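How to bring a cup sorting robot into a small wash and return room

Many cafes and office kitchens now collect their cups in one place, and somebody has to sort them. In our workplace this was handwork for a long time. Last November we started to prepare the job for a machine, and I was responsible for the change on the floor. I write down here how we did it, so that another team with the same kind of room can use it. I am not an engineer. The supplier, Gurholm, gives you a manual for the robot. What the manual does not give you is how to prepare the people and the table.

What you need before you start

A table with a light, plain top. Clear bins with straight walls. One open basket for each kind of cup that needs a second look. A notebook with paper pages, which stays at the table. And time: for us it was 3 weeks before the robot did any sorting for real, and I would not try it in less.

Step 1. Write down what the hands do

Before you change anything, sit beside the person who sorts and write each movement in simple words. Take cup. Turn cup. Look at rim. Pull lid. Put lid in bin. Put cup on stack. You will be surprised how many small decisions are hidden. Our list had only six lines in the beginning, and after one morning it filled two pages. For example, a sorter feels with the thumb if the rim has gone soft. She does not think about it and she will not tell you about it if you ask. You have to see it and then ask, "What did you do there?"

Do this with more than one person. We have two ways of sorting in our team. One group takes off all the lids first and stacks the cups later. The other group does the cup and the lid together. Both ways are fine for people, but the robot must have one way only. We let the team choose, and they chose lids first.

Step 2. Give every thing one place

People can work at a messy table, because they remember where they put things. A machine finds this much harder. Decide where the stacks stand, where the bin for lids stands and where the used cups wait. Put tape on the table at the corners of the bin. When somebody moves the bin to clean, it goes back to the tape.

I made a mistake here which cost us a week. I put the tape where it was good for the robot arm, and the person on the other side had to reach too far. By the end of the shift shoulders were sore and the bin had "moved itself" back to the old place. So put the tape where the person is comfortable first, and ask the supplier to adjust the arm to it. Gurholm could do this in an afternoon.

Step 3. Set a size for the batch

We fixed the batch at 144 cups. There is no magic in this number, it was what we could carry from the trolley to the table without a second trip. With a fixed batch everybody knows when a piece of work is finished, and the robot can stop at a natural place. Before this, people stopped when they were tired or when the phone rang, and the next person did not know where things stood.

Our room handles 900 cups on a busy day. Write your own number on the first page of the notebook, so that nobody promises more to the customers because "now there is a robot".

Step 4. Run the robot beside the person, slowly

In the first days, keep the speed at the lowest setting. The robot takes the easy cups, that is, clean stacks and loose lids that lie flat. The person takes all the rest: cups inside other cups, lids that stick, and anything with liquid in it. Empty the liquid before the cup comes near the machine. We keep a bucket under the table for it.

Whoever is at the table must know these things before the first run:

Where the stop button is, and that pressing it is never a fault.
Which area of the table belongs to the arm while it moves.
Who to call when it stops by itself. Write the telephone number on the wall, in large numbers.

Let every person press the stop button at least once for practice. Some of our people were shy to do it. After practice they were not shy anymore, and in the second week one of them stopped it in time when a sleeve was too near.

Step 5. Keep the notebook

Each time the robot drops a cup, or takes two instead of one, write one line with the time and what kind of cup it was. Do not write who was on shift. If you write names, people stop writing, and then you have an empty notebook and the same problems. We read it together on our break and send a copy to Gurholm. Their technician told us that soft rims were the most common reason for a drop, and this helped us to put these cups to one side from the start.

Step 6. Talk about the hours early

This should maybe be the first step. When the crate arrived, our people already knew from the loading dock that "something is coming", and two of them had started to look for other work. It was my fault. I had waited to have all the answers.

Tell the team what you know and also what you don't know. In our case the hours stayed the same for everyone until the summer, and we had this on paper. The work itself changed. Less time goes to pulling lids and more time goes to checking, washing and preparing the bins. Some like this better. One colleague told me that she misses the sorting, it was the quiet part of her day and she could listen to the radio. We now leave one table without a robot, by the window, and people take turns there. It is also our reserve when the machine is in service.

Pay is a fair question too. A person who watches over a machine has more responsibility than before. We asked for a small increase for the trained people, and our manager agreed to it after the trial.

Common problems

The lids come up in pairs. Thin lids cling together. Spread them in the bin with the flat hand before you start, and don't fill the bin higher than half.

The stack leans and falls. Make shorter stacks. It looks less tidy but it saves time.

The robot is slower than the person. Yes, ours is. It was slower in the first month and for mixed cups it still is. Measure the full day and how people's wrists feel at the end of it, and compare this.

People work around the machine instead of with it. Look at your tape again and check if the bin is in the right place for them.

If you train new people, start them at the table without the robot for the first days. They need to know with their own hands what a good cup and a bad cup feel like, otherwise they can't judge what the machine is doing. After that they can go to the robot table together with an experienced colleague, and they write in the notebook from the first shift.

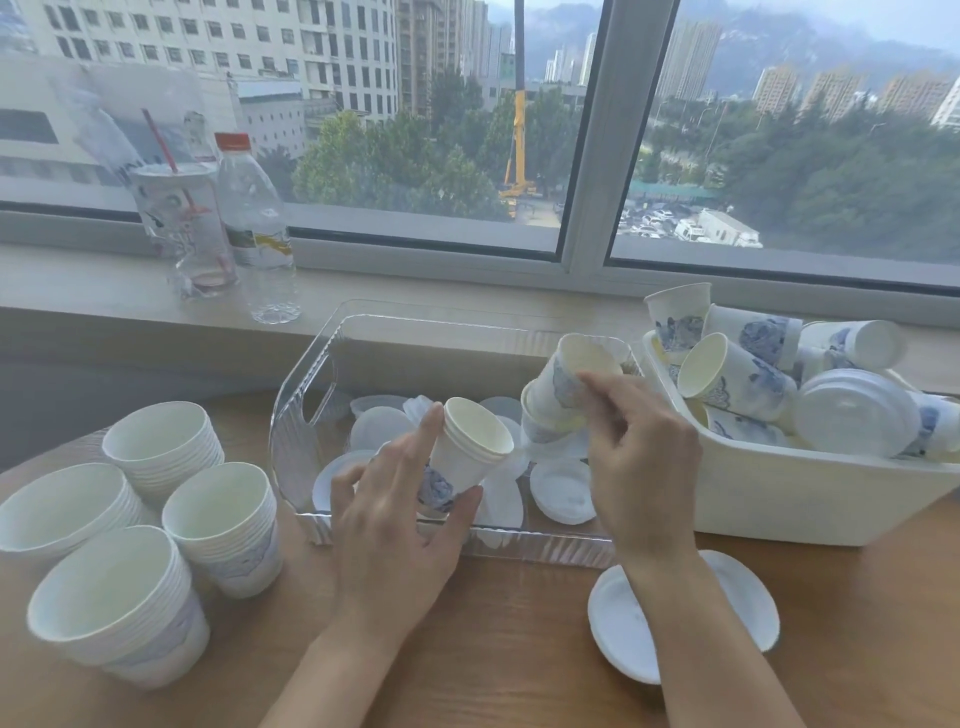
We clean the bins at the end of every shift with warm water and a little dish soap, and let them dry upside down overnight. Check the tape on the same occasion. When a corner comes loose, change the whole piece.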